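1 Sep 2019

Dye notebook, madder batch again. Glenys Hopkin wants the write-up before she mixes anything else, so I'm putting it all down while my fingers are still orange.

Started from the Dindale root, ground this time instead of chopped. 397 g into the big pot, which is more than last time, and I let it soak overnight with the lid on. The water went a murky brick color by breakfast and smelled like wet hay (I kind of like it, my kids do not). Brought it up slow. The old notes say keep it under a simmer or the browns come out, and I believe them now, after what I did to the Tedis skeins in December. Those are still in the drawer if anybody wants a good laugh.

Cotton was scoured twice and mordanted with alum, then a chalk bath. I skipped the tannin step on 5 of the swatches to see if it matters. It matters! They took up color, but it's a thin peachy thing that rubs off on a white rag. The tannin ones are a real red, or red enough.
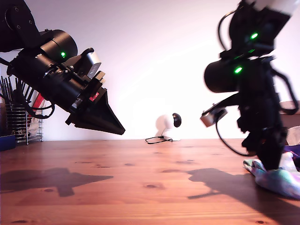 Bench, both arms over the table.

Tap water versus bottled: still no answer. Hsieh thinks our water is hard enough that the chalk bath is a waste of chalk, and she may be right, but I'd want to see it done side by side and I ran out of clean jars. Next round for sure.

pH strips are almost gone. Somebody please order the wide range ones and not the pool kind -- the pool kind stops right where we need it to start.

Second pot was the Clonen yarn, 438 g dry. Too much for that pot, and I knew it when I put it in. It came out blotchy where it was folded over on itself, darker on the outside loops and nearly pink in the middle. Could overdye it with weld and call it rust. Leaving it alone till Glenys has had a look. 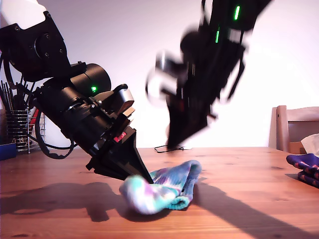
Tie-dyed sock on the pine tabletop, gripper tip in the fabric.

Wash test: ran the tannin swatches through warm water and plain soap, then again. First rinse pink, second one nearly clear. Light test is taped in the south window, half of each swatch under foil.

To do: 1000 ml jars, strips, more alum. Also the lid on the small pot doesn't seat right anymore, so watch the level if you leave it going.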